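Bread basket

A bread basket is an open container for holding and serving bread, rolls or buns at the table. It is usually low, wider than it is deep, and woven from willow, rattan, straw or a synthetic strand. The word covers both the small basket passed between diners and the bigger kind left on a counter or sideboard. Not to be confused with the proofing basket (banneton), used for raising dough.

Setting

Needs a flat surface, not much else. Plain tables and pale walls are common in canteens and serving rooms, where panels are wiped down daily and the joints between them get checked for crumbs.

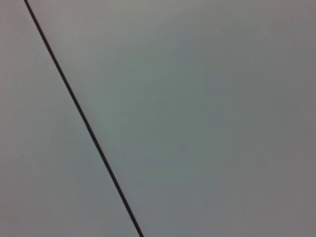 A thin dark line across plain gray.

Materials

Willow is the oldest in common use. Stiff, light, goes brittle if kept too dry. Rattan bends easier and takes tighter corners. Synthetic wicker came in later, mostly for food service, and can be rinsed under a tap. It also holds dye well, so strong colors turn up more often than in willow. Cheaper strands fade near a window.

The Bunport, a rectangular type sold to cafeterias, is 34 cm on the long side and 22 cm across. Older catalogs list a smaller one, the Cludden, with a folded rim. Hajnalka Illés gives 6 weave patterns for table baskets in her handbook but treats two of them as the same thing under diffrent names.

Construction

Base first, then the uprights, then the sides. The horizontal strands pass in front of and behind the uprights, and small openings are left that let air through. Rim last. A braided rim is thicker than the wall and takes most of the handling, so wear usualy shows there before anywhere else.

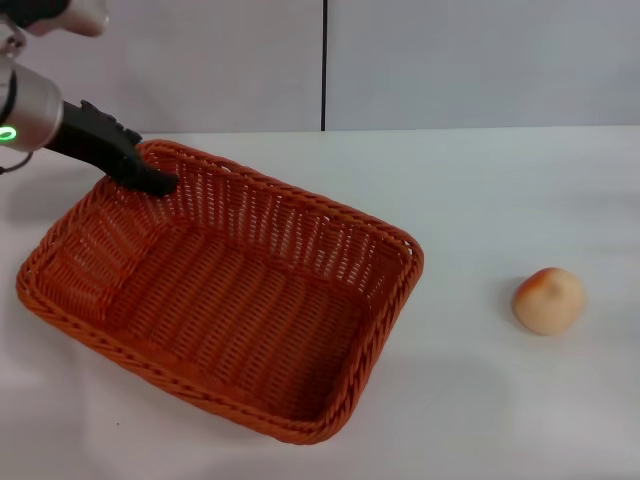
Rogelio Enriquez

Rectangular baskets with rounded corners hold their shape better than sharp-cornered ones, and an orange or rust shade is a common choice in synthetic wicker. Round rolls suit the shape. Long loaves don't, unless cut.

Use and care

Lined with a cloth or paper for soft rolls. Crusty bread can go in bare. Shake out after each meal, brush the weave, dry fully before stacking. Willow should not be soaked.

See also: Banneton; Bread box; Roll (bread); Wicker

Last edited 2019-06-28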